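Notebook entry, August
Handling cell, Dalgleish building
Entered by: Nilmini Khan
Reviewed by: Yolandi Masilela

Subject: working rules for the two-arm pick and place task, revision 7

The previous revision of these rules left too much to the judgment of the person on shift. Yolandi and I went through it line by line this morning and agreed on the wording below. It replaces the sheet kept in the Gomum folder and applies to all sessions on the Imov task list.

1. The operator states the start of a run aloud and waits for a reply from the second person. No reply, no start.

2. No one reaches into the bin or onto the shelves while the arms are enabled. A dropped part stays where it fell until the run is stopped and the stop has been confirmed on the console.

3. Arm speed remains at the reduced setting whenever both hands are holding parts. Requests to raise it go to Yolandi in writing.

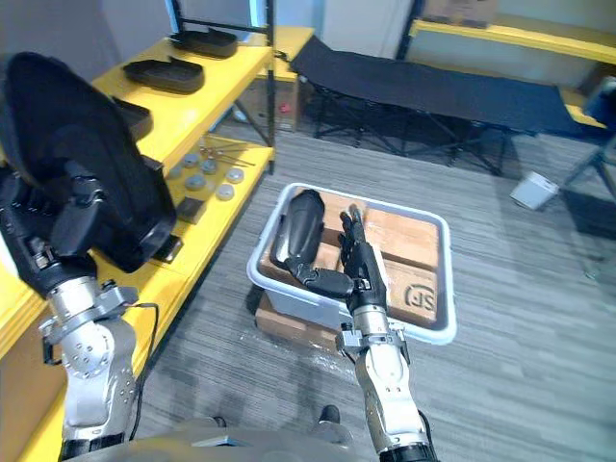 4. One hand places at a time. The other holds its part clear of the bin rim until the first hand has opened and withdrawn. We discussed allowing both hands in together and decided against it for now, as the collision check in Rerell does not treat a held part as belonging to the arm.

5. Wrist cables are inspected before each session and again after every 5 runs. A cable that pulls tight at any point of the reach is grounds to stop and reroute.

6. Loose items on the floor within reach of the arms are to be removed before the next run and noted in the log. The earlier wording, "keep the area tidy," could not be checked by anyone and has been struck.

Run count stands at 895. The rules call for a full review at 1,000, and the grip force limits will be looked at then. Until that review, a single part may be regripped up to three times; after that the run is logged as failed and the part is set aside for inspection.

Open point: Yolandi would like rule 2 to cover the approach to the cell as well as the bin and shelves. I agree in principle - the distance has to be measured with the arms at full extension before we write a figure down. To be done before the afternoon session, tape measure is in the Gomum drawer.

N.K.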